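expired film and other articles of faith

Tarek Khasawneh has been selling old camera film out of a former shoe shop for 7 years, and he would like you to know that most of it isn't magic. I went in expecting a sales pitch. I got one anyway, just slower.

"People come in and ask for the dreamy stuff," he says. "I tell them it's dead stuff. It sat in a garage. Sometimes you get a picture and sometimes you get soup."

His best seller is Pesesow, a color film that went out of production before half his customers were born. He bought 441 rolls from a closed photo lab in June and has sold most of them. When I ask whether he tested any first, he says he shot two. Two rolls out of 441 doesn't seem like much of a test to me, and I say so. "It's enough to know they're bad in a way people like," he says.

on cameras

The Brindik is the one everybody wants. It's a plastic box with a plastic lens, and the price has tripled while the box has stayed the same. Khasawneh keeps one behind the counter and won't quite defend it.

"The shutter sticks. The back leaks. You tape it up. Is it worth the money? No. Do I sell it? Yes."

He prefers the Evo, which is heavier and has a light meter that works on about half the ones he sees. I asked how a buyer is supposed to tell which half. He said to bring a second meter.

on the "film look"

I've heard a lot of claims about grain and soul, and I put a few of them to him. He does believe that reds come out differently on old stock, deeper and a bit muddy. I'm not convinced anyone could pick it out in a blind test, and he has never run one.

"I don't need a test. I look at the print." 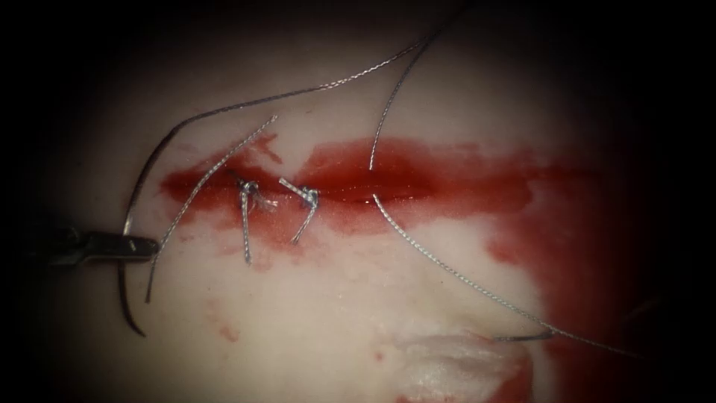

on the scans

Matar, the lab he sends his customers to, corrects the color on every scan unless you ask them to leave it alone. So how much of the famous look comes from the film? "Some," he says, and goes off to answer the phone.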